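Section 4: Sorting and Folding Small Towels

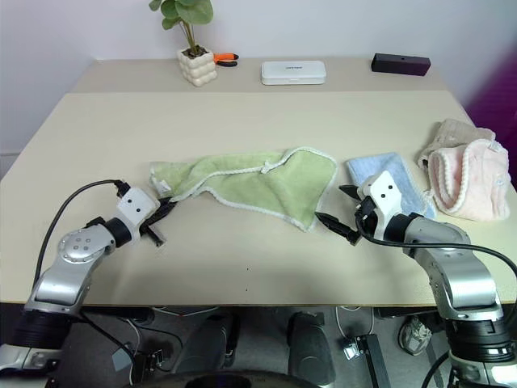

Flandik Guest House – Linen and Laundry Team

This section covers the small cloth towels: lime green, light blue, beige and pink. Bath sheets are in Section 5. The earlier version of this guide claimed that anyone could fold a perfect stack on the first try. Ravindran Amin tested that claim in July with a basket of 46 towels and wasn't convinced. The steps were rewritten afterward.

Before you start

Use the cream-colored table. It is made in two parts, a larger front section and a narrower rear one, with a seam between them. Fold on the front section. A towel laid over the seam will look flat until you pick it up.

Note: The Jiruvby supplier leaflet says its towels "find their own shape" after drying. They don't. Budget time for smoothing.

4.1 Opening out the towel

1. Take one towel from the pile and put it in the middle of the table. Move the others toward the back or the right side.

2. Find the hanging loop. On the green towel it is short and white, and when the cloth is bunched up it often stands up near the middle, where you'd never look for an edge. Don't assume the loop marks a corner.

3. Find two corners along the same side. Follow the braided edging with your fingers until it turns. If you've met three corners and none of them match up, the towel is twisted. Put it down and start again.

4. Pull the corners apart gently until the side is straight. Lay it down, then smooth the cloth toward you with flat hands.

Caution: Do not pull on the loop to straighten the towel. The stitching is not as strong as the catalog makes out.

4.2 Folding

5. Bring the left edge over to meet the right edge. Line up the braid first and worry about the middle later.

6. Fold in half again from top to bottom. You should have a flat rectangle like the light blue one.

7. Press once with your palm. Pressing harder will not make a thick towel thin, whatever the Vogler training video suggests.

Note: A puffy roll, like the pink towel, is not a finished fold. It may look fine on the table, but it takes up too much of the shelf and tips the stack. Open it and go back to step 5.

4.3 Stacking

8. Stack by color, with the folded side facing out.

9. Check the stack from the side. If it leans, take out the worst towel and refold it. Adding another on top has been tried.

10. Put the finished stack on the Coltis shelf by 3:00 on Wednesday. Anything still in a mound, beige ones included, goes back in the basket for the next shift.

Caution: The Coltis label gives a shelf limit of 90 towels. We have never fitted that many without losing the front row – stop when the stack reaches the upper rail.

For stains and loose braid, see Section 6.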